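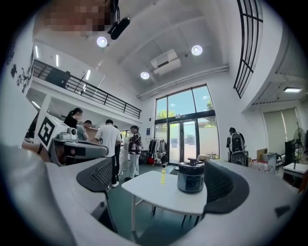

Where does a countertop appliance go when the counter is already full? In most of the homes and shared kitchens we looked at, it goes on a small side table, and it tends to stay there.

Figure 4. Electric pressure cooker and a bottle of yellow liquid on a small oval-topped table, away from the counters.

4.2 Overflow surfaces

We use the term overflow surface for any piece of furniture that takes on kitchen work without having been bought for it. The Promitcombe survey recorded 324 appliances in 61 kitchens, and coded each one by the surface it stood on and by what else shared that surface. Side tables, stools and low shelves all counted. Rolling carts sold for kitchen use did not.

Figure 4 shows the kind of pairing we coded as "appliance plus bottle". The cooker takes up the right half of the tabletop, and the bottle stands to its left. We did not code the contents of bottles unless a label could be read.

Two points matter for the layout model in Section 5. First, a small table leaves little room to set down a hot lid, so respondents often carried the lid to the counter and back. Second, overflow surfaces were rarely cleared between meals. Items placed there for one task were still there at the next visit – this held for the Irkard kitchens as well as the Agyeman ones, although the Irkard kitchens had more counter space per person.

The Erow coding sheet treats a table as one surface whatever its shape. We kept that rule, but oval tops gave our coders trouble when they had to mark left and right halves, and those entries were checked a second time.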